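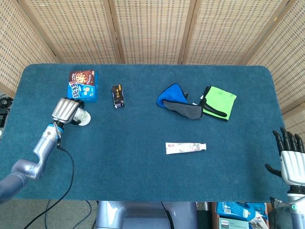
Felt table cover keeps creeping toward one edge

I have a wool-blend felt cover on a varnished dining table. It is cut flush with the edges, no overhang. After a week of normal use it has moved far enough to leave a bare strip on the window side. I don't want to glue it down. Double-sided tape held for a few days and left residue on the varnish. Is there a standard way to fix this?
Elsa Toivonen
Naltness

Use an open-weave rubber underlay, the kind sold for rugs. Cut it 3 cm smaller than the felt on every side so it doesn't show. Natural rubber is preferable. Some PVC underlays contain plasticizers that soften varnish over time, and the mark can't be polished out. Test a piece in a corner for a month if the label doesn't say what it is made of.

Clean off the tape residue first with mineral spirits on a cloth – not acetone – and let the surface dry overnight. Felt also shifts more when it has stretched unevenly. Turn it 180 degrees every few weeks and it should wear more evenly.
Eero Eskola

tablecloth clips, hardware store

Nazareno Negri

Clips need an overhang, and hers is flush.

If the underlay alone isn't enough, the felt may be too light. Mine was 3 mm and wandered constantly. I replaced it with 5 mm over the same underlay in May and it has stayed put. The thicker felt does need a sharp rotary cutter. Scissors leave a wavy edge.
Évan Perrin
Plirstead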